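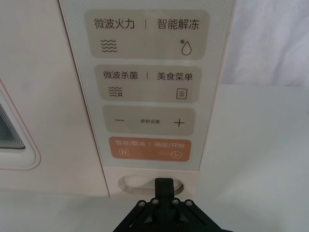 Wivwood Kitchen Labels: README

A small glossary of the words found on kitchen appliances, kept by the Trimbridge office for people who would like lunch and can't read the microwave. Last edited May 10, 2022.

What's in it

2569 label entries in one plain text file, Chinese on the left, British English on the right. The cream microwave gave us these, among others:

微波火力: microwave power
智能解冻: smart defrost
微波杀菌: microwave sterilization (the one with the little bug)
美食菜单: food menu
参数设置: parameter settings, between the minus and the plus
暂停/取消: pause/cancel
确定/开始: confirm/start

The last two share the orange button, left half and right half. Learn which is which before you put soup in. The door button is the oval underneath and has no entry. 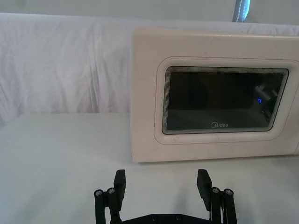

Known gaps

The door got no entries either. It has a dark window and a thin reddish line round it, and a few smudges we have left untranslated.

"Food menu" is literal. Version 4 had "recipes", which raised hopes.

The Premico rice cooker is missing 12 labels, worn off by thumbs.

Using it

Copy it, print it, tape it to a cupboard. Credit Nikolovski if you reprint the whole file. Corrections go in the file called fixes, one per line.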